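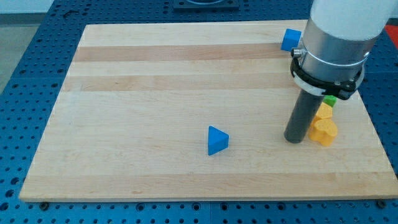
几何积木

几何积木是以基本几何体为外形的成套块状玩具和教具,常见的有立方体、长方体、三棱柱、圆柱体、半圆柱体和拱形块。与带卡榫或磁铁的拼接类玩具不同,几何积木依靠自身重量和摩擦力叠放,块与块之间没有固定结构。材质以木材和塑料为主,也有软木、硅胶和泡沫制品。幼儿园、小学低年级课堂和家庭都有使用,部分尺寸较小的套装专供桌面教学。

名称

中文里“积木”一词原指木制的小块,后来泛指各种材质的堆叠玩具,塑料制品也沿用这个名称。教具目录中常写作“几何体积木”或“几何形体组”,后者多指用于认识立体图形的单件套装,每种形状只有一两件,不以搭建为主要用途。三棱柱在儿童读物和课堂口语中常被叫作“三角块”或“屋顶块”,立方体叫作“方块”。

基本形状

立方体

立方体的六个面都是相同的正方形,任何一面朝下都同样稳定,因此通常作为一套积木的基准。多数套装以立方体的棱长为一个单位,其他块的长、宽、高取这个单位的整数倍或二分之一。初学者一般先用立方体垒高,再换用其他形状。

三棱柱

三棱柱有五个面,其中两个三角形底面互相平行,其余三个为四边形侧面。玩具中的三棱柱都是直棱柱,侧面为长方形或正方形。按底面形状可分为两类:底面为等边三角形的,三个侧面完全相同;底面为等腰直角三角形的,可以看作把一个立方体沿对角面切开所得的一半,两块合拢后恢复为立方体。

三棱柱有两种放法。以长方形侧面着地时,一条棱在上,形如屋顶,顶上一般不再加放其他块;以三角形底面着地时,上方是一个与底面平行的平面,可以继续叠放。直角三棱柱以较大的斜侧面着地时重心较低,以直角侧面着地时则形成一个斜坡,常用作坡道。

长方体与柱体

长方体多用作横梁和底座,长度一般为两个或四个单位。圆柱体直立时可作柱子,横放时会滚动,使用中需要在两侧用其他块抵住。半圆柱体与拱形块常由同一块料切出,二者可以嵌合收纳。

材料

木制积木多用枫木、榉木、桦木和松木。枫木颜色浅,纹理细密,硬度较高,棱角不易磕损,但单价也高。榉木颜色略深,表面可见短细的斑纹。松木较轻较软,容易留下压痕,多用于大块积木。木块表面或保持原色,或涂水性漆,也有用植物油、蜂蜡擦拭的做法。

塑料积木分为实心和空心两种。空心块由两部分注塑后焊接或扣合,重量轻,掉落时声音较大;实心块手感沉,叠放时不容易被碰歪。表面处理有亮面和哑光两种,哑光面摩擦较大,适合叠高,也不容易因反光影响辨认形状。

颜色

成套积木的配色有两种通行做法。一种按形状分色,例如方块全为一种颜色,三角块全为另一种,便于幼儿整理归位。另一种是同一套中各种形状都采用同一颜色,或每种形状都备齐各种颜色,使用者只能依据形状来区分,教学中认为后者更适合练习形体辨认。单色套装以蓝色、红色和木本色较为多见。

尺寸与套装

桌面用积木的立方体棱长多在三至五厘米之间,地面用积木可达十厘米以上。给三岁以下幼儿使用的积木不应含有可能被吞入的小块。

Himow 的桌面系列每组10件,其中立方体和三棱柱占多数,附一块浅色木板作为搭建面。Skondham 出产的教室套装为138件,分装在6只托盘内,托盘底部印有各块的轮廓。Abella 只生产原色枫木积木,其三棱柱全部为直角形,两块合拢后的尺寸与同系列立方体一致。各家的单位长度并不统一,不同品牌混用时,高度往往对不齐,搭到第三四层便会出现倾斜。

搭建面

搭建面指放置积木的平面。地毯和软垫不平整,高处容易倒塌,因此桌面积木通常在硬质平面上使用。常见做法是在工作台或课桌上另铺一块木板,木板划定了使用范围,也便于连同未完成的作品一起搬动。

木板一般用实木拼板或胶合板制成。实木拼板由若干木条并排胶合,各条深浅不一,板面会出现明暗相间的条带。浅色板面与深色或鲜艳的积木对比明显,块的边缘容易看清。板面过于光滑时积木易滑动,通常以细砂纸顺纹打磨,不再上亮光漆。

带规则孔位的台面也可作为工作面,孔可用来插定位销或夹具。但孔会使小块的棱角落空,直接在孔面上叠放并不方便,所以仍需加垫平板。

玩法与教学用途

叠高是最常见的玩法,也用来观察儿童手部动作的发展。一般从两块开始,逐次加放。并排、围合、架桥属于稍晚出现的搭法,其中架桥要求两侧支柱等高,跨度不超过横块的长度。

在立体图形教学中,学生先从各个方向观看一件积木,再画出看到的面。三棱柱是其中较难的一件,从一端看为三角形,从侧面看为长方形,低年级学生常把两者当成不同的物体。教师 Safta Pană 编写的一份练习讲义建议先只摆一块立方体和一块三棱柱,两块之间留出空隙,颜色相同,让学生说出各有几个面、几条棱,再绕到桌子另一侧重新观察。讲义认为相同的颜色可以避免学生以颜色代替形状作答。

另一类练习是推移。学生用一根短棒把积木推到指定位置,过程中不用手接触。推力对准块的中部时,块大致沿直线移动;推力偏向一侧时,块会转动。三棱柱的侧面不与对面平行,推它的一个角时方向较难控制,往往需要在两个侧面上交替施力。Rodel Espiritu 与 Jonalyn Lumanlan 合写的课堂活动手册将此列入五月的测量单元,要求学生在推动前后各描一次轮廓,比较位置和朝向的变化。

稳定性

积木能否立住,取决于重心的铅垂线是否落在支撑面之内。支撑面越大、重心越低,越不容易倾倒。三棱柱以侧面平放时,横截面为三角形,质量偏于下部,重心位于高度的三分之一处,比同高的长方体低。叠放时上层块可以探出下层块的边缘,单独一块均质长方体最多可探出自身长度的一半,超过后即翻落。

摩擦也有影响。木块对木板的摩擦通常大于光面塑料对木板的摩擦,坡道试验中塑料块在较小的角度便开始下滑。积灰或沾有油渍的表面结果会有出入,做比较试验前应先擦净。

保养与收纳

木积木用拧干的湿布擦拭后晾干,不宜浸泡,也不宜放在暖气或日光直射处,以免开裂。塑料积木可用温水加中性清洁剂清洗,空心块洗后要检查接缝有无进水。出现毛刺的木块可用细砂纸磨平,裂口较深的应停止使用。

收纳时平底浅盒比深桶方便取用,直角三棱柱成对合拢后可按立方体码放。Zellham 的收纳盒带有可移动的隔板,隔板间距为2个单位长度。木板应平放或竖直靠放,长期斜靠容易弯曲。

参见

棱柱
立方体
单位积木
七巧板
立体图形的展开图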